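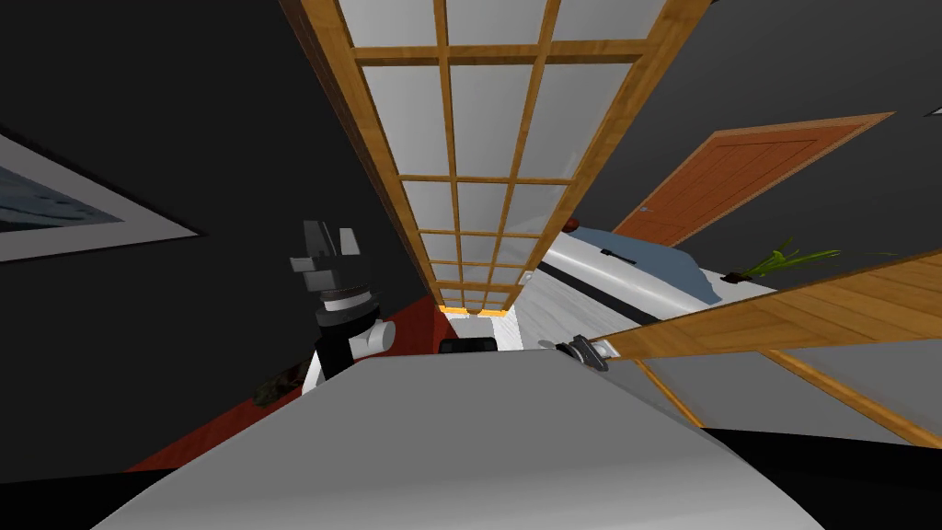 Glass partition in a light wooden frame, with a picture on the dark wall (computer rendering)

From: Minttu Nurmi
To: cat-home list
Date: 4 September 2025
Subject: Re: Pellets or clay for two indoor cats?

Dear Mekdes, dear all,

thank you for the question. We have used the Weretti wood pellets for over a year with three cats, so I can say a little.

Mekdes Gashaw wrote:
> My two cats now have the Testa clay litter. The smell is fine but
> the small grains go everywhere, also in my bed. Does someone
> have experience with pellets? Must I buy a new tray also?

The pellets stay in the tray much better. I find one or two on the floor in the morning and pick them up by hand. The smell is a bit stronger on the third day, so I change all of it then.

You do not need a new tray at the beginning. I kept our old Pan tray and mixed one part pellets with three parts clay, and each week I put in more pellets. The oldest cat did not like it and used the bath mat two times. I went back one step with the mixture and after this she accepted it.

Later I bought the Vivilberg tray with the sieve. It is good, but the lower drawer is heavy when it is full, and the clips are hard to open with wet hands.

Which age do your cats have? For kittens I would ask the vet first.

With kind regards,
Minttu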